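Figueroa build log, week 10. Posting as a thread again so the rest of the club can find it.

The task for the February round at Grakstead is fixed: move coffee beans from a glass cup to a mug with a spoon, no human input after start. Score is by mass delivered, minus a penalty for anything on the table.

Logged 186 attempts on the Ateck controller before the weekend. Most failures are at the scoop — the spoon enters too flat and pushes the beans up the far wall of the cup.

Changed the entry angle and slowed the last part of the descent. Cycle time went up by 248 ms. Acceptable for now.

Second problem is glass. The depth sensor reads straight through the cup wall and puts the rim in the wrong place. We now fit the rim from the color image and ignore depth inside that region.

Retrained the rim detector on 2225 labeled images. 629 of those have the cup rotated so the handle faces a different way. The handle is clear too and the old model kept losing it.

Start layout for tonight's runs. Beans and spoon on the left, mug on the right, spoon bowl resting on the glass lid so there is a gap to get under it.

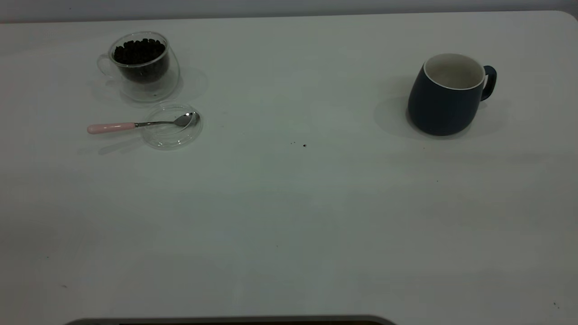
Flandinent asked whether the rules let you move the cup closer to the mug before scooping, which would cut the carry distance by more than half. The rule sheet says containers may be moved once the clock is running. We had not considered it.

It costs one extra grasp on a curved glass wall — not free. Will test both versions on the same start layout and post the drop counts.

Config files are in the club folder under the week 10 tag. Please don't edit the gripper offsets without telling me.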